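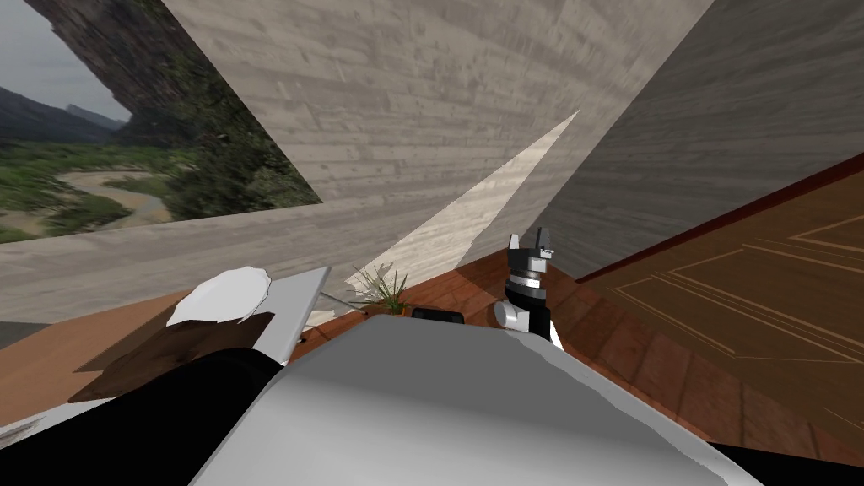 Getting started with a simulated workbench for your two-arm robot

If you are building a two-arm robot in your garage or a shared shop, like we are with our Grollari, I'd gently suggest spending a few weeks in simulation before you cut any metal. It costs you nothing but evenings, and a crash only means pressing reset (I have pressed reset a great deal!).

What you need

A desktop with a decent graphics card, your arm model files, and a room to put them in. We use the free Umberg room because it has daylight and shadows in it, and a camera that has only ever known flat gray light gets confused the first time the sun comes through your shop window.

Step 1. Load the arms and park them

Import both arms on one body and save a parked pose with the grippers well clear of the bench. Name it something you'll remember at midnight.

Step 2. Set the views

Put one camera up where the robot's head would be and another behind each gripper. Check that the finger tips show in the gripper view when they're open and when they're closed. I tilted mine by 5 degrees at a time until I was happy. 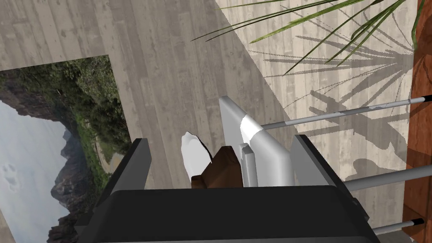 Step 3. Tune the grip

Start with small, light things and a low closing force, then bring it up slowly. If the object jitters or shoots off across the room, the physics step is too coarse, so try 600 steps a second and see how it settles. Ours took about five tries, and a pot of tea.

Step 4. Record some runs

Drive the arms by hand and save every run, clumsy ones too. We had 2370 saved by July, in folders sorted by object, and I still go back to the early ones when something odd shows up.

Once the grip holds steady, copy your force limits over to the Brekard controller settings file and keep the old version beside it.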